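Widdale lunch club: progress report to the Bandville fund

Last updated: November

Print this page | E-mail this page

You asked for a plain account of the second half of the grant, so I will keep it to what we know and what we don't.

The headline figure in our spring bid was 72 regular members by autumn. We have 72 names on the list. I would be careful with that. A name goes on the list when somebody fills in the form, and it stays there whether they come back or not. The sign-in sheets would tell us more, but the Draltby sheets are missing for most of the summer and I don't believe they will be found. Please don't quote 72 in your annual review as if it meant people eating lunch.

The shared meals themselves have gone ahead at both sites, apart from two closures at Draltby when the boiler failed. Food costs have been lower than budgeted. The kitchen team puts this down to better buying. I suspect smaller turnouts have as much to do with it, and the receipts don't settle the matter either way.
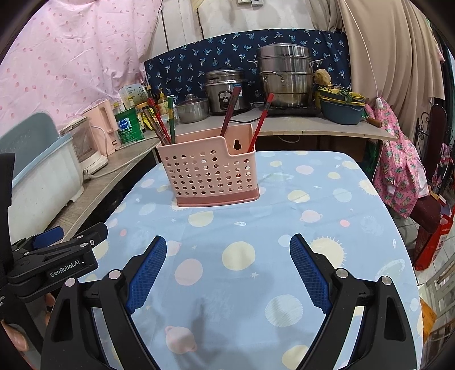

On transport, the picture is worse. The minibus contract with Bilgin was meant to bring in members from the outlying villages, and £300 a month has gone on it from the start. The driver's log shows 10 journeys with more than 2 passengers. Bilgin say demand will pick up over the winter. They said the same before the summer, and I see no reason to renew on those terms. A pay-per-trip arrangement has been asked for and we await a price.

The wellbeing survey came back very positive. It was handed out at the table by the people who run the club and collected by them ten minutes later, so I would not lean on it. A postal version would cost more and get fewer replies, but I'd trust it further.

We are not asking for more money this time. We would like permission to move the unspent food budget across to heating at Draltby, where the quote for repairs has already gone up once. An answer before the next quarter's payment would help.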